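Home > Forums > Student Projects > Manipulation
Filed under: Two-arm builds, Laundry task
Started by wgidey, November

wgidey
Storncombe robotics club. Our laundry task is to get a shirt out of the basket with the left arm and hand it to the right. We have 70 demos recorded and the left gripper still bunches the cloth. Do we need more data or different fingers? 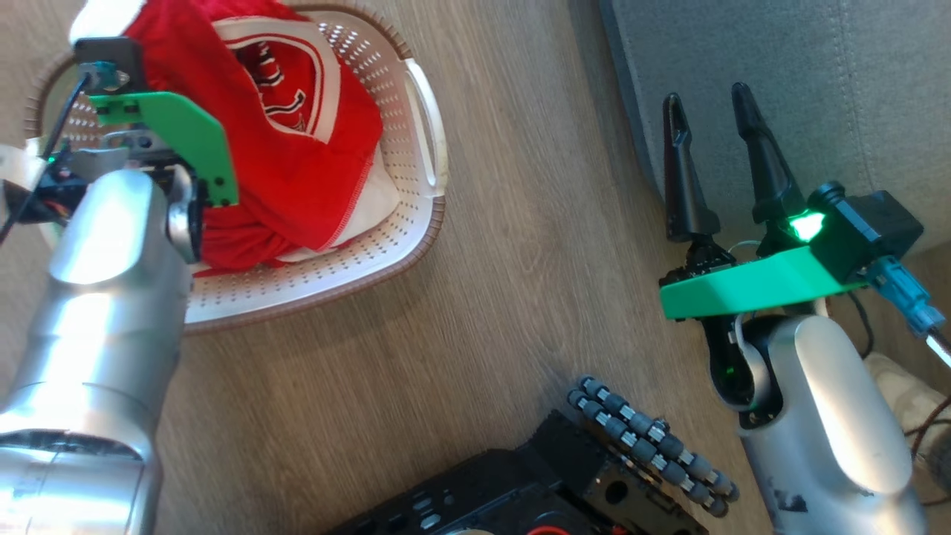
The policy trains fine, 2000 steps overnight on the lab machine. Grasp height is where it drifts.

leo_cisneros
More data. 70 is low for cloth. We had the same trouble at Barajas until we doubled ours.

meifang.yu
I disagree. Check your wrist camera mount first - ours had 2 loose screws and every demo was slightly off. Recording more with a bad mount is wasted time.

wgidey
Gisela checked the mounts at 18:00 and they were tight. One more from the same setup: 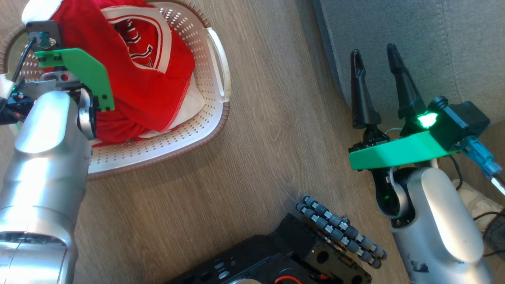 Left gripper in the red cloth, right gripper pointing toward the sofa.

meifang.yu
OK, then try a plain towel before you change the fingers. Printed shirts are stiff where the print is.

leo_cisneros
Still say more demos. Towels won't tell you much about shirts.

wgidey
Will do the towel first, it's quicker. Evaristo has the next slot.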